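Home Articles Interviews Archive Contact
Search this site Enter keywords Go

Why large rooms swallow speech
4 min read

Sylvain Baudry measures reverberation in halls that were built for something else: grain stores, gymnasiums, a tram depot in Tomar. His office, Trostent, takes on 2 or 3 such rooms a year. Most of the clients call after the opening.

"They have spent the money on loudspeakers by then," he said. "The loudspeakers are fine. The room has a decay time of four seconds in the speech bands and they want to hold meetings in it."

Decay time is the interval needed for sound to drop by 60 decibels once the source stops. For speech, Baudry aims for a little over one second in a mid-sized hall. The volume of the room sets the starting point, and the absorbing surface does the rest. The depot in Tomar has a volume of 3692 cubic meters, with a concrete floor, painted brick walls and a sheet steel roof. None of these absorbs much above 250 hertz.

He works from the Sabine equation for a first estimate and then distrusts it. "It assumes the sound field is diffuse. In a long room with all the absorption on the ceiling, it isn't. You get flutter between the side walls and the formula tells you nothing about it."

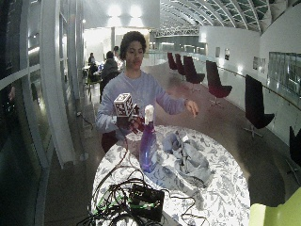
The usual remedy is to hang material overhead, where it is out of reach and out of the way. In Tomar the roof could carry very little added load, so Baudry specified light baffles hung vertically, which expose both faces to the sound. The first layout called for almost 400 of them. The fire engineer objected to the spacing near the sprinklers, and a third of the area moved to the walls.

"That was a better result acoustically," he said. "I would like to claim I planned it."

Measurements were repeated in February with the same source positions. Mid-frequency decay had fallen to 1.4 seconds. At 125 hertz it had barely changed, and Baudry does not expect thin baffles to do anything there. A deeper panel with an air gap would help, but the client declined it on cost.

He is now looking at a former cannery in Jumine with a similar roof and a worse floor plan. The survey starts at 5 a.m., before the traffic.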